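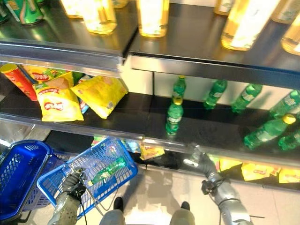 *Bottled and canned drinks on supermarket shelves, with snacks on the tier below.*

**Shelf facing** is a word used in the grocery trade for one unit of a product which stands at the front edge of a shelf and is turned to the customer. If a juice has four bottles side by side in the first row, it has four facings, and the bottles behind them are not counted. The word is used also for the daily work of pulling goods forward, which in British shops is more often called *facing up*.

## Use

The number of facings is normally fixed in a plan of the shelf, the planogram. Products which sell quickly receive more facings, so that the shelf does not become empty between two deliveries. Small shops often work without a written plan and leave the decision to the person who fills the shelf.

Suppliers may ask for a minimum number of facings in their contract. In the Dewan chain, for instance, a new drink receives seven facings in its first season, and the number is looked at again in June.

## Studies

Firdevs Bozkurt compared 909 shelf plans from 14 shops in the town of Wuswood. She found that a second facing raised sales clearly, but that each further one had a smaller effect. Her work was criticised because all of the shops belonged to the same owner — the Jolska group — and had similar customers.

## Related terms

- **Depth**: the number of units standing one behind the other.
- **Block**: several facings of one brand placed together.
- **Share of shelf**: the part of the whole shelf length which one brand takes. The planning program Condance gives it in per cent.

## See also

- Planogram
- Stock rotation
- Shelf-edge label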